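# The Water at Poda

Arlindo Queiroz had the key to the pump house for eleven years before anybody asked him for it back.

The letter came from the county on a plain sheet. It said that the well at Poda would be closed in January and that the 1,307 people who drew from it would be joined to the main from Wivley. It thanked him for his service. It asked that he return the key, the log books and any county property in his possession.

He read it standing by the mailbox, then went inside and read it again with his glasses on.

"They want the ladder too?" his daughter asked when he called her. Her name was Ines and she lived in Wivley, in one of the new apartments over the old feed store.

"I bought the ladder."

"Then keep the ladder."

"It says any county property."

"Dad, you bought it. It's your ladder."

He said he would think about it.

The pump house was a brick box at the end of the gravel road, with a steel door and one window he had painted shut by accident his first summer. The pump was a Camacho, older than the road. It made a knocking sound when it started and then it settled down. People who visited Poda asked about the knocking. People who lived there heard it only when it was late.

He went up every morning at the same time. He read the gauge, wrote the number in the book, checked the oil, looked at the bearing, and put his hand flat on the casing. The hand on the casing was not in the county's instructions. The man before him had done it, a man called Rusk, and when Arlindo asked what he was feeling for, Rusk said he would know when it was wrong.

It had been wrong twice. Once it was the bearing. The other time there was nothing the matter that he could find, and he sat with it until dark, and the next day it felt right again.

He wrote that down in the book too. *2018-11-22. Felt off. Sat with it. No cause found.* He had eaten his Thanksgiving dinner on an upturned bucket that year, turkey and potatoes out of foil that Ines had brought up the road. She had stayed an hour and complained about the cold. He had forgotten that part until he took the books down off the shelf to pack them and the page fell open.

There were eight books. He put them in a box that had held canned peaches.

Ines drove out to help him on the last weekend before the change. She didn't like the plan, which was for him to carry everything to the county office himself, on the bus. She said she would drive him. He said the bus was fine. They argued for a while and then she drove him.

He stayed that night at her apartment. He hadn't slept there before and he didn't care for it. The windows faced the street, and the refrigerator made ice by itself in the night with a sound like someone dropping gravel in a bucket. He got up and stood in the kitchen without turning on the light. The counter was cold under his palm. He left his hand there longer than he meant to.

Ines had been proud of that kitchen. She had sent him pictures of it on the phone while she was choosing, one after another, all of them looking much the same to him. The stone was brown and tan and cream, all specks, like the bed of the creek below the pump house in a dry year. He had told her it was nice. She had asked which one he liked best and he had said the last one, because it was the one he could still remember.

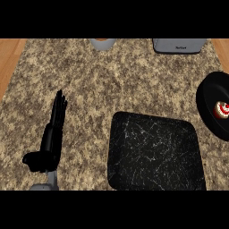 *Speckled granite, with a wood floor on either side.*

"You're up," Ines said from the doorway.

"Your icebox woke me."

"You can turn that off. There's a button." She came in and pushed it. Then she filled two glasses at the sink and gave him one.

He drank some and held it in his mouth before he swallowed.

"Well?" she said.

"It tastes like a swimming pool."

"It does not."

"A little bit it does."

"That's what you'll be drinking in a week, so you may as well get used to it." She sat down on the one stool. She looked tired. She worked at the Avano warehouse, on the early shift, and had to be up in three hours anyway. "What are you going to do with yourself? Mornings, I mean."

"I'll have coffee."

"You have coffee now."

"I'll have it sitting down."

She laughed at that and he was glad, though he hadn't meant it as a joke.

The county office was on the second floor of a building that also sold insurance. There was a young woman behind the desk with a form. She asked him to sign for the key, and he signed. She asked him to sign for the log books, and then she looked in the box.

"Are these all handwritten?"

"Yes."

"Every day?"

"There's a week missing in the third one. I had my appendix out. Ines's mother went up and did it but she wrote it on the calendar and the calendar got thrown away."

The young woman wrote *8 log books* on the form. She hesitated, then wrote *one week missing* beside it in smaller letters, and turned the form around so that he could see.

"What happens to them?" he asked.

"They go in storage, I think. I can find out."

"No, that's all right."

"Did you have anything else? It says ladder here, with a question mark."

"The ladder's mine," Arlindo said.

She crossed it off.

On the way home they stopped for gas, and Ines bought a bag of oranges from a man with a truck. She told him about a supervisor who kept moving the time clock. The fields were bare and there was frost still in the ditches on the shady side. When they passed the sign for Poda he sat forward a little to look up the gravel road. The new padlock was on already. It was a brass one, bigger than it needed to be.

The change was made in the second week of January. A crew of four came with two trucks and dug where the main met the old line, and for most of one day there was no water at all. People had been told to fill their tubs. Arlindo had filled his tub, both sinks, the canning kettle and the bucket from the pump house, which he supposed might have been county property after all.

Late in the afternoon the foreman knocked and told him to run the cold tap until it came clear. It spat air and ran brown. It ran the color of tea, then the color of straw, then it was water. He shut it off.

Mrs. Dolan from across the road came to the fence in her coat. She was holding a glass.

"Have you tried it?" she called.

"At my daughter's I did."

"I don't know about it."

"Leave it in a pitcher overnight," he said. "It gets better if it stands."

She went back in. He could see her through her window, hunting for a pitcher in the high cupboard.

He woke at the usual time the next morning. He lay there and then he got up and made coffee with water from the bucket, which was old Poda water, nearly the last of it. There was enough for perhaps four more days if he was careful, and he had a second cup anyway.

Then he put on his boots. The road had frozen hard overnight and it was easy walking. At the pump house he tried the padlock, just to see that they had closed it properly, and they had. He walked around to the side where the window was. He could make out the gauge on the far wall with its needle lying on the peg.

He put his hand flat on the brick. It was cold, and he kept it there a minute or so. A dog was barking down in the houses and somebody was trying to start a car. When the car caught he put his hand back in his pocket and went down to see if Mrs. Dolan needed help getting out of her driveway.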